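Applying for the Prado fellowship with no clips from a newsroom

kettle_and_ink
Has anyone here applied for the Prado reporting fellowship without newsroom work? I have two years at a student paper and a podcast. The form wants a 700 word statement and samples "in any medium."

northdesk
I got it on my second try. Send audio if audio is your best work. The year I was in, Lindalva Tavares ran the selection and she told us plainly that they listened to everything.

pagefour
I'd disagree. They say any medium, but the people who got through in my year all had print. There were 244 applicants and the readers were tired. A written story is quicker to judge.

northdesk
That was before they changed the panel. Mahsa Jalali came over from radio.

pagefour
One panelist from radio doesn't change who reads the first round.

kettle_and_ink
So one of each? I have a written piece on the Nallby bus cuts and an episode on the same subject.

slowshutter
One of each sounds right, but pick different subjects. Two pieces on bus cuts makes it look like that's all you have. Also keep the audio short. I sent 30 minutes and was asked for an edit.

kettle_and_ink
Good point, I'll find something else for the audio. When do they interview?

slowshutter
March for me, by video call. Expect questions on how you found your sources and what you would do with the travel money.

pagefour
And on corrections. They asked me to talk through one I had to run. Have an answer ready - "I've never had one" went over badly.

slowshutter
Agreed on that.
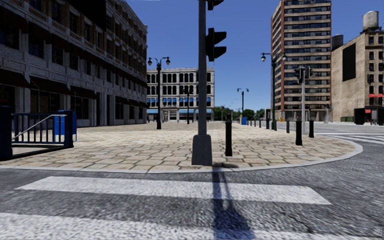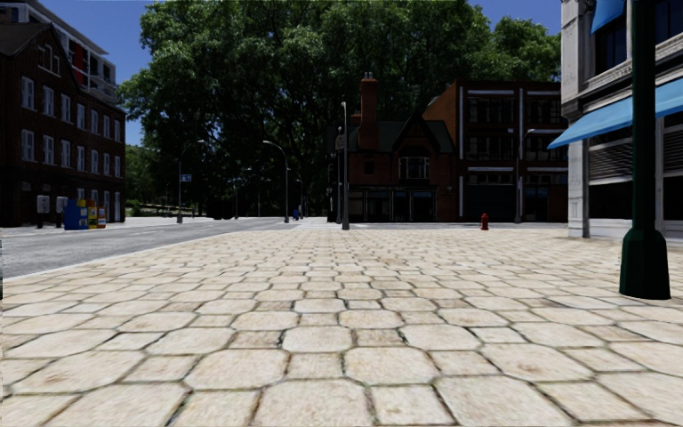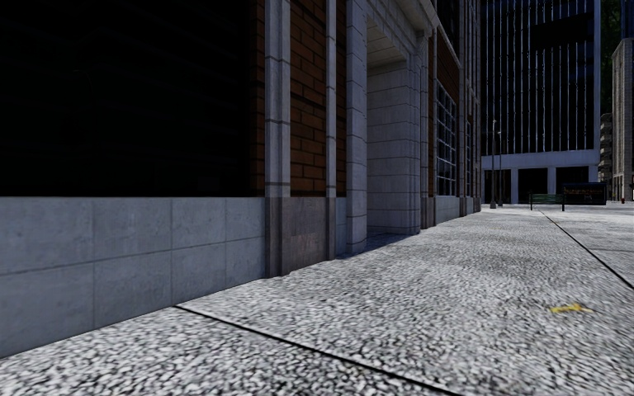
Paving in all three.

Similar threads
Irora grant: can you apply as a pair?
Reference letters when your editor has left
Skitar summer desk, is the stipend taxed?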